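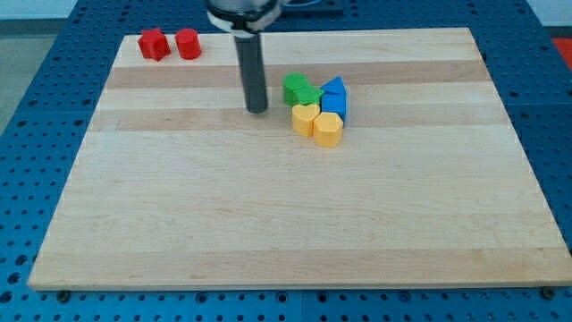 Bunte Formsteine: Plurkura warnt vor überzogenen Lernversprechen

Tilov. Ein Zylinder, ein Würfel, ein Dreiecksprisma, ein Stern. Dazu ein paar Farben und ein Brett, auf dem sich das Ganze abstellen lässt. Mehr braucht es zum Sortieren kaum, und mehr liegt in den meisten Kartons auch nicht drin. Auf den Kartons steht inzwischen allerdings einiges mehr: Da ist von Raumlogik die Rede, von Frühmathematik, von Konzentration und sogar von "messbarem Vorsprung bei der Einschulung". Die Beratungsstelle Plurkura hat sich angesehen, was die Anbieter zu solchen Sätzen vorlegen können. Das Ergebnis fällt mager aus.

Ausgewertet wurden 3952 Werbeaussagen zu Sortier- und Formensteinen, gesammelt aus Katalogen, Beipackzetteln und Produktseiten. Bei 1465 davon wurde dem Material eine bestimmte Wirkung auf die Entwicklung von Kindern zugeschrieben. Plurkura hat die Anbieter um Belege gebeten. In 86 Fällen kam überhaupt etwas zurück, das sich prüfen ließ, und darunter waren Kundenstimmen, ein Vortragsmanuskript und mehrfach dieselbe Broschüre mit unterschiedlichem Deckblatt.

"Gegen die Steine haben wir gar nichts", erklärt Lertchai Chaiyaporn von Plurkura. "Wir haben etwas dagegen, dass man Eltern und Kitas ein schlechtes Gewissen verkauft und dafür den doppelten Preis nimmt."

Farbe oder Form?

Ein gern beworbener Punkt ist die Zuordnung. Das Kind soll lernen, nach Form zu sortieren, heißt es etwa in den Unterlagen zur Reihe Plernotia. In vielen Sätzen der Branche lässt sich diese Aufgabe aber lösen, ohne die Form auch nur zu beachten. Auf dem hellen Holzbrett zu Beginn dieser Mitteilung stehen die beiden grünen Steine dicht beieinander, obwohl der eine ein Zylinder ist und der andere einen gelappten Umriss hat. Der blaue Würfel steht unmittelbar vor dem blauen Dreiecksprisma. Und der rote Stern hat den roten Zylinder neben sich, mit deutlichem Abstand zum Rest. Wer so gruppiert, folgt der Farbe. Wer dieselben Steine nach Form ordnen will, muss den grünen und den roten Zylinder zusammenbringen und die Farbgruppen dafür auflösen.

Beides ist eine vernünftige Beschäftigung. Es sind nur verschiedene Aufgaben, und ein Anbieter, der die eine verspricht, sollte nicht ein Set liefern, bei dem immer die andere genügt. Plurkura hat in den Begleitheften kaum einen Hinweis darauf gefunden, dass die Farbe die Form verdecken kann. Stattdessen gibt es Lösungskärtchen, auf denen jede Form grundsätzlich nur in einer Farbe vorkommt. Was das Kind daran über Formen lernt, bleibt offen.

Die Sache mit der Unterlage

Auch am Brett wird verdient. Für die Reihe Belmonte wird eine Sortierunterlage angeboten, deren Maserung laut Werbetext "den Blick beruhigt". Woran man einen beruhigten Blick erkennt, konnte auf Nachfrage niemand beantworten. Helles Holz mit durchlaufenden Streifen sieht ordentlich aus, das gesteht auch Plurkura gern zu, und farbige Steine heben sich davon gut ab. Ein Schneidebrett aus dem Küchenschrank tut es nach Einschätzung der Beratungsstelle aber genauso - vorausgesetzt, es ist sauber, hat keine Splitter und kippelt nicht.

Über eine rutschfeste Lage lässt sich reden. Steine, die bei jedem Stoß gegen den Tisch umfallen, machen keinem Kind lange Freude. Dafür reicht ein feuchtes Tuch unter dem Brett. Die als Zubehör verkauften Haltesysteme hält Plurkura im Familienhaushalt für entbehrlich, in der Kita nur dort für sinnvoll, wo ein fester Spielplatz eingerichtet ist und das Brett ohnehin nicht weggeräumt wird.

Worauf es beim Kauf ankommt

Plurkura rät, die Wirkungsversprechen zu überlesen und sich an das zu halten, was sich im Laden überprüfen lässt:

- Mehrere Formen in derselben Farbe und dieselbe Form in mehreren Farben. Fehlt eines von beiden, ist das Set schnell ausgereizt.
- Standflächen, auf denen die Steine ohne Nachhelfen stehen bleiben. Gerade bei Sternen und gelappten Formen lohnt der Versuch auf dem Verkaufstisch.
- Kanten und Spitzen mit dem Finger abfahren.
- Größe passend zum Alter. Für Kinder unter drei Jahren gilt: Verschluckbare Teile gehören nicht ins Set, auch nicht als "Bonusstein".
- Nachkauf einzelner Steine. Geht einer verloren, sollte nicht gleich der ganze Karton fällig werden.

Zum Preis äußert sich die Beratungsstelle zurückhaltend. Teure Sets waren in der Durchsicht nicht durchweg besser beschrieben als billige, häufig nur ausführlicher. Eine Rangliste wird es deshalb nicht geben. Plurkura hat Werbeaussagen geprüft und keine Materialproben genommen; Aussagen über Lacke, Schadstoffe oder Haltbarkeit sind aus der Auswertung nicht abzuleiten, und wer damit wirbt, man habe "bei Plurkura gut abgeschnitten", hat sie nicht gelesen.

Reaktionen stehen aus

Den Anbietern der Reihen Plernotia und Belmonte lag die Auswertung vorab vor. Von einer Seite kam die Ankündigung, die Formulierungen "im Zuge der nächsten Katalogüberarbeitung zu betrachten". Chaiyaporn erwartet davon wenig. "Betrachtet wird in dieser Branche viel. Wir schauen im Oktober wieder in die Kataloge, dann sehen wir, ob auch etwas gestrichen wurde."

Bis dahin empfiehlt Plurkura Kita-Leitungen, sich vor einer Sammelbestellung die Belege schriftlich geben zu lassen, und zwar zum konkreten Set. Ein allgemeiner Hinweis auf "die Forschung" genügt nicht. Die Übersicht der geprüften Aussagen ist bei der Beratungsstelle in Tilov kostenlos erhältlich, ebenso ein Musterschreiben für die Anfrage beim Anbieter.

Über Plurkura

Plurkura berät Familien und Einrichtungen bei der Auswahl von Spiel- und Lernmaterial. Die Beratungsstelle verkauft keine Produkte und vergibt keine Siegel. Der Abdruck dieser Mitteilung ist honorarfrei, ein Beleg wird erbeten.

Zuletzt aktualisiert: 12. Aug. 2025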